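Lecture 6: Learning two-arm tasks from demonstration
Notes by Mamta Chaturvedi, with corrections from Huệ Khương
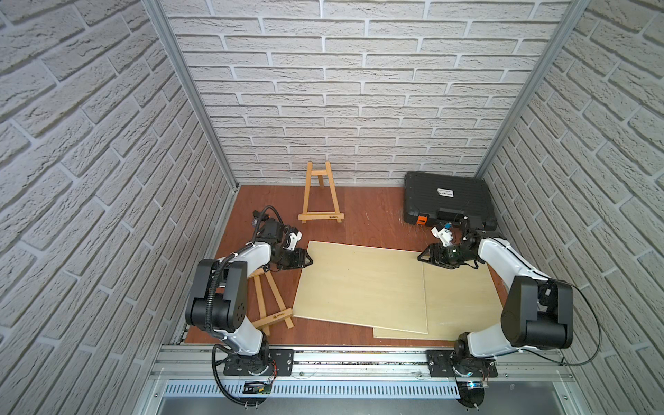 Last time we covered behavior cloning for a single arm. You collect pairs of observation and action from a person driving the robot, you fit a policy to them, and you run the policy. Today we add a second arm and look at what changes. The reading is the Mandotau report, sections 2 through 4. Skip the appendix on calibration for now.

1. Why two arms are harder

The action vector doubles in length. That is the small part of the problem. With six joints and a gripper per arm you go from seven numbers to fourteen, and most networks handle that without trouble.

The larger part is coordination. Suppose the task is to stand a board on an easel. One gripper holds the easel steady while the other brings the board in. If the left arm runs a little late, the right arm is pushing on something that has no support. Each arm taken alone may be following its demonstrations closely, and the task still fails. An error measure that averages over joints will not show this.

Contact is the other source of trouble. When both grippers hold the same rigid object, the arms and the object form a closed loop. Small disagreements between the two commanded positions turn into force on the object. A person driving the arms tends to feel or see this and relax one side. The recorded joint positions carry only a trace of that correction.

2. Observations

In the Mandotau setup each arm carries a wrist camera just behind its gripper, and a fixed camera looks at the whole workspace. The policy gets all 3 views plus the joint positions of both arms.

The wrist views are good for the last few centimeters before a grasp. They are poor for anything else, as each one sees mostly what its own gripper is near. The fixed view is needed to relate one arm to the other. It also loses information exactly when the arms are close together, because they block each other.

Flat objects deserve a separate mention. A thin board lying on the floor gives the gripper very little to close on, and if two boards overlap, the edge of the lower one is partly covered. In the fixed view the two can look like one odd shape, more so when they are made of the same wood. Keep this in mind when you read the failure table.

3. Predicting chunks of actions

A policy that outputs one step at a time has many chances to drift. The fix used in the reading is to predict a block of future actions and carry out the whole block before looking again. The block length there is 30 steps.

Longer blocks give smoother motion and keep the two arms in time with each other, as both halves of the block come from the same prediction. Shorter blocks react faster when an object slips. There is no correct value. In the Afolabi experiments, which used a softer gripper, a shorter block did better on the same tasks – probably because more grasps slipped to begin with.

Overlapping blocks can be averaged, with older predictions given less weight. This smooths the joins. It can also blur two different plans into one that neither demonstration supports. We saw the one-arm version of that in the lecture on multimodal actions, where the mean of "go left" and "go right" ran into the obstacle.

4. Who moves first

Demonstrators differ. With two boards to handle, some people always start with the left arm and some with whichever is closer. Mixed together, these give a policy that hesitates with both grippers hovering. Hison, the label set released in May, marks the leading arm for each stage of each demonstration. Training with that label as an extra input removed most of the hesitation in our own runs. At test time you have to supply the label yourself or predict it, and predicting it brings back part of the original problem.

5. Reporting results

Report success by stage, then for the whole task. For the easel task the stages are pick up, stand, and place. A single final number hides where things go wrong, and in two-arm work the weak stage is usually the handover or the first shared contact.

State how the starting positions were chosen. If an easel starts upright in every training run and lying flat in the test, say so. The Plosis paper does not, and its numbers are hard to compare with anything else.

Homework, due 26 August 2021

a) Write out the loss for a block of actions with both arms. Show that it does not penalize a timing error between arms any more than the same error shared by both.

b) Propose an added term that does. Say what it would cost you on tasks where the arms work independently.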